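## Part 3: Setting up your national day page

Okay, you've got your Gallix account and you can log in. Now the fun part! I built my first holiday page in this thing for the Sindau town site (independence day, flag raising, parade, the whole works), so I'm going to walk you through it the way I did it, including the bits I had to redo.

You'll need the short history text, the program for the day and your list of observance dates. If the program isn't final yet, start anyway - you can swap it later without breaking any links.

1. Open **Pages > New > Observance**. Don't pick **Event**. I did that first, and an Event disappears from the menu the morning after it ends. An Observance stays put and comes back every year.

2. Type the name of the day exactly the way you want it on the calendar. Gallix builds the web address from this field the first time you save, so check your spelling before you do.

3. Under **Recurrence**, choose **Fixed date** if the holiday falls on the same date each year. Choose **Rule** if it moves around. For a fixed date you'll also see a box called **Observed on**, for years when offices close on a different day from the holiday itself. I leave it blank until the town puts out its closure notice. 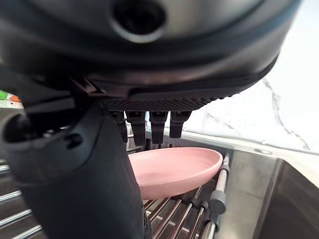

Once the date is in, click **Preview year** and flip forward a few years to make sure it lands where you expect. Mine was off by one day because my account was still set to the wrong time zone (it's under **Account > Region**, and I wish it were somewhere more obvious!).

4. Paste your history text into **Background**. The limit is 3,583 characters with spaces, and anything past that gets chopped without a warning. Paste it as plain text or you'll drag in all sorts of odd fonts from your word processor.

 > **Note:** The first 245 characters become the summary on the home page. Get the date and the reason for the holiday in there, and save the long story of the treaty or the first assembly for further down.

5. Add the day's program under **Schedule**, one line per item. Put the start time first, then the name, then the place. So the flag raising, the anthem, the speeches and the wreath laying each get their own line, even if they all happen on the same steps.

6. If you publish in more than one language, click **Add version** and fill in the same fields again. The schedule times carry over but the names don't. Set the version's language before you paste anything, or accented letters in names like Mladenović can come out as little boxes in the printed program.

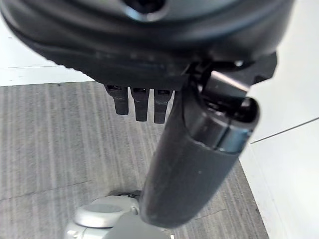

7. Pick who can edit. I give the parade people access to **Schedule** only and keep **Background** for myself. Two people once rewrote the same paragraph of our founding story on the same afternoon, and I spent the evening putting it back together.

8. Hit **Save draft**, then open the draft on your phone. Long ceremony names wrap in funny places on a small screen, so shorten them here if you need to.

### Turning on the yearly reminder

Go to **Notices > Yearly** and tick **Remind me before this observance**. The default is 28 days, and I've kept it, though if your parade needs a street permit you'll probably want longer. The reminder goes to everyone with edit access, so give them a heads-up first.

> **Caution:** Switching a page from **Fixed date** to **Rule** after you've published it erases the reminder *and* the archived programs from past years. Export those first with **Tools > Export archive**. I mean it - there's no undo for this one.

If you use the Peto calendar add-on, click **Sync now** once after you turn the reminder on. After that it looks after itself. You may get a duplicate entry the first time, and it's safe to delete the one with the gray dot.

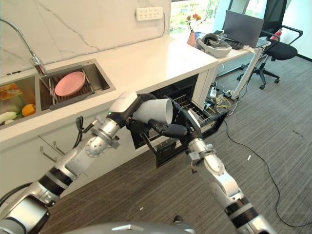 ### Publishing

Click **Publish** and choose **Now** or **Scheduled**. I like scheduled, early in the morning, so people see it with their coffee. Then open the public page in a private browser window and click every link in the program. If the old version still shows up, go to **Tools > Clear cache** and reload the page.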